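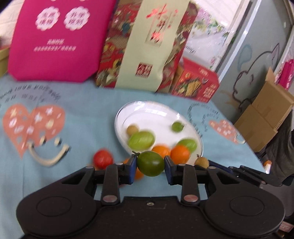
Projet de deuxième semestre – Dresser une table pour le tri des tomates vertes
Groupe : Oleksandra Pavliuk, Danylo Hrynyshyn, Su-bin Han
Encadrant : Angus Kerr

1. Point de départ

Le sujet tenait en une ligne : proposer un poste de tri domestique pour des tomates cueillies avant maturité. Nous avons rendu un premier plan avec plateau inclinable et bacs numérotés. M. Kerr l'a trouvé « ambitieux pour une salade ». La deuxième version comporte une table, une nappe et une assiette.

2. Matériel

La nappe bleu clair à cœurs rose saumon n'a pas été retenue pour sa sobriété. Un des cœurs surmonte un sourire, ce qui donne au poste de travail une bonne humeur que le groupe n'a pas toujours partagée. Le vert foncé des tomates ressort en revanche très bien dessus. L'assiette est ronde, blanche, à fin liseré argenté.

3. Méthode

Chaque tomate est prise par les côtés, soulevée un peu, puis posée dans l'assiette. On garde le pédoncule, même sec. Les fruits tachés passent à la cuisine, les autres attendent sur l'étagère, jusqu'à 66 heures entre deux contrôles.

4. Résultats

Le lot de mai pesait 949 grammes. Deux tomates ont été écartées, dont une après un débat que Danylo souhaite voir figurer au rapport – c'est fait. Su-bin a tiré du reste une confiture verte, notée séparément.

5. À revoir

Une nappe unie pour les photos de couleur, et une deuxième assiette.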